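We use cookies to remember your reading settings. Accept / Manage

Workshop notebook, Ridside room
July, entry started 9:40

Continuing the gripper comparison in simulation. Yesterday I finished the Fülöp jaw (long fingers, soft pads). Today is the short parallel jaw, same arm, same controller, same table. Prapai Thammasiri asked me to keep the start pose fixed for both, so I copied it from her file and did not touch it.

Settings: 900 episodes per gripper, step limit 3000. I first put the limit at 900 also, by mistake, and many runs stopped while the arm was still traveling. Those are deleted. Please do not use the folder with the old name.

What I noticed until lunch:

- The short jaw closes well on the wrapper when it comes across the narrow side. Along the long side it pushes the wrapper away before the pads touch.
- Bowl is easier by the rim than by the body. With the body grasp the strawberry often rolls and the controller corrects too much.
- Contact friction is still the Sturkstead default. I think it is too high for the pads, but I change only one thing at a time.
- Closing force 100 in the config. Unit is not written anywhere. I have asked.

The table in this setup has the black band, and I moved the objects close to it with purpose. The Plustness camera model gave us bad depth on shiny dark surfaces last month and I want to know if the grasp planner suffers from it. First impression is yes: the planned point for the wrapper jumps between two places from one episode to the next.

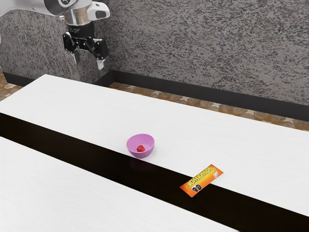

Short parallel jaw, open. Bowl with strawberry, and the orange wrapper lying partly over the black band.

15:20. Started the second batch with the wrapper turned. Around half is done. To do: same seeds for the Fülöp jaw, then ask Prapai if the wrist camera can go lower.

Comments (2)

mk_bench: Was the pad friction the same for the Fülöp runs?

Prapai T.: Yes, default in both. Lower camera is fine for me, but save the old mount first.

Related entries
Fülöp jaw, first batch
Depth noise on dark surfaces
Controller gains, Ridside arm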